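Handout 7: Two-Arm Pick and Place

Intro to Robot Manipulation, Galalell Technical Program
Instructor: Ashton Trevaskis

Read this before you come to the lab. The first part covers what the project is and what you hand in. The second part is setup, and the third is notes on what to write down.

What you are doing

Up to now you have worked with one arm at a time. In this project your team will use both arms on the same table and program them to handle small parts together. The parts are the size of a fingertip or smaller, and they do not have flat sides. The finished program should have one arm take a part, pass it to the other arm, and have the second arm put it in the cup.

The handoff is worth the most points. A program that does the handoff well and misses the cup will score better than one that drops the part in the cup using a single arm. Single-arm solutions were fine for Handout 5 and will not get credit here.

Teams are the same as in the Maihi exercise. If your partner dropped the course, see me and I will put you with another team.

Words used in this handout

Base: where the arm is fixed to the table. All positions in your program are measured from a base, so you have to say which one. Use L for left and R for right.

Wrist: the last joints before the gripper. Most of your trouble will be in the wrist.

Fingers: the parts that close on the object. The ribbed part of the finger is there for grip. Try to hold the part on the ribs and not on the smooth end.

Shared zone: the area of the table that both arms can reach. Only in this area can a handoff happen, and only in this area can the arms hit each other.

Giver and receiver: the giver holds the part first. The receiver takes it. Either arm can be the giver, but pick one and keep it for the whole project.

The shared zone

The two bases are on opposite sides, so each arm comes into the shared zone from its own direction. The fingers meet over the table near the middle. When you first plan a path, move one arm through it with the other arm parked. Then do the same for the second arm. Run them together only after both paths are clean.

Remember that the fingers are the thinnest part of the arm and the wrist is the thickest. A path where the fingers clear each other can still bring the wrists too close. The path checker in Likum looks at the whole arm if you turn on full body checking. It is off by default. Turn it on.
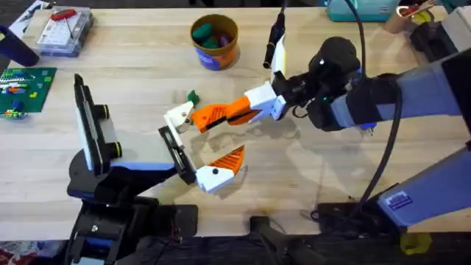

Page last changed 12/7/21 by A. Trevaskis

When both grippers are down near one small part, as with the green piece between them in the picture, there is very little room to work with. A small error in the wrist angle moves the tip of a long finger a good distance. Check your wrist angles at the handoff point before you change anything else.

The shadows of the arms also fall on the table in this area. If your team is finding parts by color, test with the arms in the working position as well as parked. A green part in shadow will give you different color values than the same part in open light. Two teams in March lost most of a lab period to this.

Setup

1. Check that both bases are tight. Push on each one by hand with the power off. If one moves, tell me and do not start.

2. Look at the cables. They need enough slack for the full path and should not cross in front of the fingers.

3. Put the cup where your program expects it to be. Mark the spot with tape. Remove your tape when you leave.

4. Put one part in the shared zone. Start with one. Extra parts near the grippers make the early runs hard to read.

5. Load your project in Likum and open the log window.

6. Home the left arm, then the right arm. Do not home both at once.

7. Run at 20 percent speed. You may go faster after you have shown me a clean run at this speed.

One person watches the arms during every run and keeps a hand at the stop button. The other person runs the program. Trade places partway through the period so that both of you do both jobs.

Grip force

Begin with the lowest setting that will lift the part. If the part slips, first look at where the fingers are closing. Irregular parts often slip when they are held near a point or a thin edge, and more force will only shoot them out sideways. Move the grip closer to the middle of the part and try again before you raise the force.

At the handoff, the receiver closes before the giver opens. Leave a short pause between the two. If you skip the pause, the part can turn in the fingers and the receiver ends up with a bad hold on it. Once the giver is open, back it straight out along the direction it came in. Do not rotate the giver's wrist until it is out of the shared zone.

Error codes you may see

2309 means the arm was told to go somewhere it cannot reach. Usually a position was measured from the wrong base. Check your L and R labels.

3189 means the gripper closed and did not feel a part. The part may have moved, or the fingers may have closed above it. Lower the approach a little and try again.

For any other code, write it down along with what the program was doing, then look it up in the Clidwood manual on the lab shelf. Please put the manual back.

What to write down

Keep a run log by hand. For each run, write the program version, the speed, the grip force for each arm, and what happened. "Failed" is not enough. Write where it failed: at pickup, at the meeting point, at release, or at the cup. If you changed something between runs, write what you changed. Change one thing at a time.

A team that turns in more than 20 logged runs with clear notes can still earn full marks on the log, even if the final program does not work every time.

What to hand in

Your program file, with comments
The run log, as a scan or clear photos
One page on the handoff: which arm is the giver, why you chose it, and how you picked the meeting point
A short list of what you would change with one more lab period

Put both names on every item. Files go in the project folder on the course drive, under your team number. Do not email them to me.

Before the next lab, read the section on wrist joints in Handout 6 again and bring a drawing of your planned paths for both arms, seen from above. Pencil is fine.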